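[dirby-houses] Re: Doors sticking since January
Message 1647 in archive
From: Celina Czerwiński
To: dirby-houses
Date: Tue 25 February

Thanks to everyone who answered the door thread. I got through most of the upstairs over the weekend and have notes on what I did. The original message is quoted first for those who joined since. I trimmed the part about the boiler.

Czesław Zawadzka wrote:
> Since January three of our inside doors won't shut without a push. The
> bathroom one is the worst. It drags at the top on the handle side and
> you can hear it from downstairs. They were fine all fall. I was going
> to take a plane to them but my brother-in-law told me to wait for
> summer. Does anyone have an opinion? The doors were painted two years
> ago, tops and bottoms not done as far as I know. We are on Bodar Street,
> same type of house as most of you on the even side.

I would not start with the plane. A door that drags at the top on the handle side is usually hanging low on its top hinge, or the frame has moved a bit, and if you cut wood off now you will have a gap you can't put back. Check the hinges first. On mine the top hinge screws turned freely and were holding nothing at all.

The order I work in now:

1. Find where it rubs. Shut the door slowly on a strip of thin paper and pull. Where the paper won't come out, make a light pencil mark on the frame, not the door. Do it all the way around, including the hinge side. Most of the arched panel doors in these houses have had a few coats over the years, and the paint alone can be enough to bind. 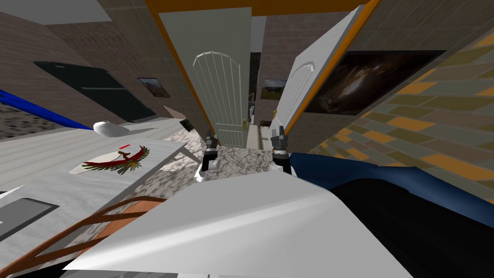

2. Tighten the hinges. If a screw spins, take it out and look at the hole. A longer screw will often do it if there is solid wood behind the frame. If not, glue in a bit of dowel, let it dry overnight, drill a small hole and put the old screw back. Leave the other hinges alone while you do this and put a wedge under the door so it carries its own weight. I skipped the wedge on the first one and had to do it again.

3. Look at the hinge side. If the hinge is sunk too deep, the door is pulled tight against the frame and springs back when you let go. A piece of cereal box cut to the shape of the hinge leaf is enough packing. If it is not sunk deep enough, you need a chisel and some patience.

4. Only then take material off. Sandpaper first, 100 grit on a flat block. I did one edge entirely this way and it took less time than getting the door off would have. If you do need the plane, take the door down, work from the corners toward the middle, and stop to try it more often than you want to.

5. Seal every bare edge before the door goes back. Top and bottom too. This is where I think most of the January trouble comes from. An unpainted top edge takes in damp from a bathroom all winter.

On paint: I used what I had left from Nurine, the water-based one. It is fine on the faces. On the edges it stays a little soft and the door sticks to the stop if you shut it too early. I left mine open for two nights and rubbed a candle along the edge afterward.

A few people asked about doing edges in a different color from the face, as in the rooms with pale doors and a bright orange strip down the side. It does mean masking twice. I would do the edge first, let it harden, then mask that and do the face. Pull the tape while the second coat is still a bit wet. If you have two such doors close together, do them on different days or you will have nowhere to walk.
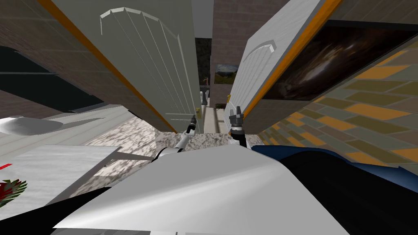 Magdalini Tsolakis wrote:
> I disagree about waiting overnight for the glue. I have used the quick
> kind on hinge holes and had the door back up in the same hour. It has
> held through two winters. Where I would agree is on the bottom edge.
> Ours had never been touched with a brush and the wood was gray.

Fair enough. I have no experience with the quick glue and would be glad to hear what brand.

The other question was about gaps at the bottom. Please don't fix a draft by dropping the door lower, it will catch on the first rug you put down. If the floor is hard and level, a brush strip screwed to the face works. If the floor rises away from the door, as ours does in the hall, you have to set the strip for the high point and accept a gap at the low one. Open the door all the way before you mark anything.

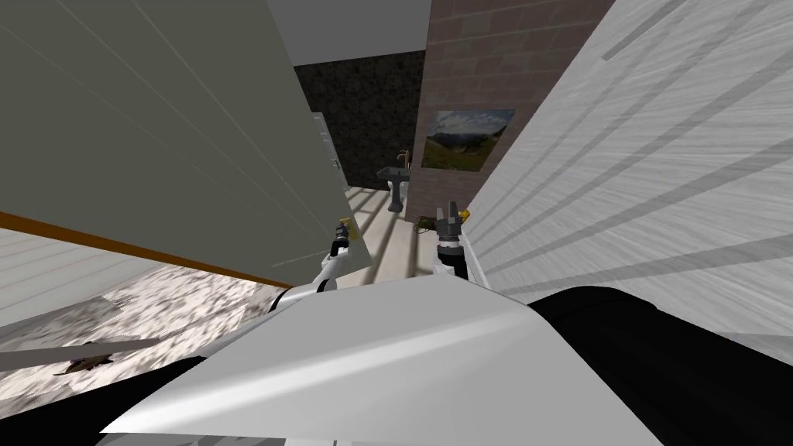 Gray-green panel with orange-brown trim, speckled floor at lower left

Czesław also asked about getting someone in. I had Cieślak look at the back bedroom, where the frame is properly out of square. They reset it and did not want to touch the door itself. Polite, came when they said, left the dust sheets behind and came back for them. I would use them for a frame. For hinges and sanding I would not pay anyone.

Last thing is latches. Once a door hangs right it may not latch, as the strike plate was moved at some point to suit the door when it was hanging wrong. Color the tip of the latch with a crayon, shut the door, and see where it marks. If it is off by very little, file the plate. If it is off by more, move the plate and fill the old screw holes or the new screws will wander into them. Brass files easily, so go slowly and keep trying it. 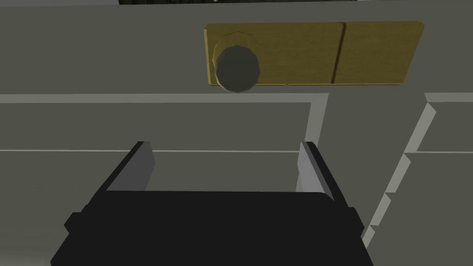
Chae-won Yook wrote:
> Could you say which file? I bought a set and they all seem too wide
> for the opening in the plate. Also ours latches in the morning and not
> in the evening, so I don't know which one to set it for.

A small flat needle file, from the hobby shelf, will get into the opening. Set it for the evening. If it catches when the door is at its tightest it should catch in the morning as well, provided you don't leave it rattling.

Hülya Gökçe has my long clamps. Whoever wants them next, please arrange it with her directly. I still have the bathroom door to rehang and will be doing that once the second coat on the top edge is hard.

Celina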